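# Relatório de projeto - boas práticas para a coleta de demonstrações com garra manual

O projeto Rilitz começou em maio com uma norma interna de 12 páginas, herdada do projeto Vondov e lida, ao que tudo indica, só por quem a escreveu. Ficamos com 2 páginas. As regras que sobreviveram:

- conferir os parafusos dos dedos antes de cada sessão;
- uma tarefa por gravação, com objetivo escrito antes;
- manter o cabo na mão ou preso, fora do caminho dos dedos;
- tentativa falha também se arquiva, com o rótulo "falha" (e sem adjetivos).

A meta era de 400 demonstrações de pegar e colocar frutas na tigela. O orientador chamou o número de modesto - ele não segura a garra. 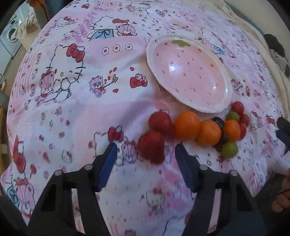
Quem decide se uma demonstração é válida? Um segundo integrante do grupo, que não operou a garra e aplica a lista de critérios sem ouvir explicações.

A regra rendeu discussões longas sobre o que significa "soltar a fruta com cuidado". Fixamos que a fruta deve ser solta dentro da tigela, sem arremesso. A palavra "arremesso" entrou na norma por votação.

Falta definir por quanto tempo guardar os arquivos. Propusemos 90 dias após a entrega; o laboratório Nisen ainda não respondeu.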